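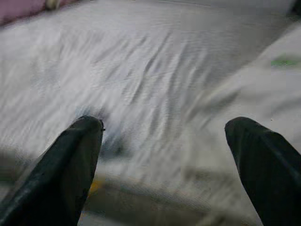
Gripper open over the white cloth at the Skelico open day.

I've wanted to get inside Skelico ever since they took over the old carpet warehouse on Kusar Road, so when the spring open day came up in April I signed up the same morning. There were 90 places and a waiting list behind them! I drove over with my sister-in-law, who only came for the lunch, and she ended up staying longer at the robots than I did.

We were split into small groups at the door. Mine went first to the parts shop, where a very patient young man let us handle gears and belts and told us which ones wear out fastest (the belts). Then it was coffee, then the room I'd come for, the one where they work on cloth.

I fold sheets badly. I've been folding them for most of my life and I still end up with a lump, so I had a lot of sympathy for the two-fingered arm they call Taltari. Ekaette Usman, who runs the cloth project, talked us through it while she worked. The fingers are dark and blunt, spread wide when the gripper is open, and there's a little camera back at the wrist, so you can watch on a monitor what the arm is looking at. I found the monitor more interesting than the arm. Everything is so close up! A big white cloth turns into hills and valleys, and when the view moves it all goes to streaks.

Ekaette said a box is easy by comparison. A box has corners and it keeps them. A cloth has a different shape every time you put it down, and the fingers have to find a ridge worth pinching before they can do anything else. They've logged 1040 grasps on plain white fabric alone since the winter, and she said she still can't always guess which fold it will go for. We got 20 minutes with her and I could have used an hour.

Somebody in our group asked if it could do a fitted sheet. Big laugh, and then a pause, and then Ekaette said, "Ask me next year." I wrote that down.

They let us have a turn at steering, too — you hold a kind of handle and squeeze to close the fingers. I got hold of a fold on my third try and lifted it maybe the height of a coffee cup before I lost it. My sister-in-law got hers on the first try and has brought it up at every meal since. A boy of 9 was better than both of us and had to be talked into giving the handle back.

Lunch was in the Weerasinghe Room upstairs, sandwiches and a very good lentil soup, and there was a wall of old prototypes you could look at while you ate. I liked the early hands best, all screws and string.

If you'd like to go, the next open day is planned for the fall and sign-up will be through Skelico's front office. Parking is tight, so use the lot behind the bakery. Wear flat shoes — it's a lot of concrete — and ask for the cloth room when you check in, as the groups for that one fill up first.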